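Rumor tracker for football transfers and staff moves. One row = one published claim, not one deal. Same move can show up a lot.

**Maintainer:** Irina Ene. Labels by Nisreen Issa and Munther Chidiac.

### Files
- `claims.csv` - main table
- `clubs.csv` - club names + aliases, 99 of them
- `outcomes.csv` - filled in after the window shuts

### Columns
`claim_id`, `club_from`, `club_to`, `role`, `stage`, `outlet_id`

`stage` goes 1 to 7. 1 = "monitoring", 7 = signed. Loans with an option to buy are still a mess, dont trust stage 5 for those. 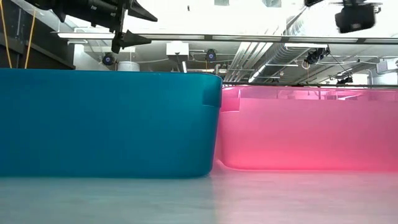

*Teal bin and pink bin, side by side.*

### Known problems
- 67 rows have no outlet. Leaving them in for now
- sporting directors and scouts both sit under `staff`, Tia wants them split
- Estby export drops accents, so player names wont always match
- December rows were relabeled, old copies are out of date

### Loading
Run `python load.py --window winter`. Takes 3 passes, let it finsh.

Wrong club or stage? Open an issue with the `claim_id`.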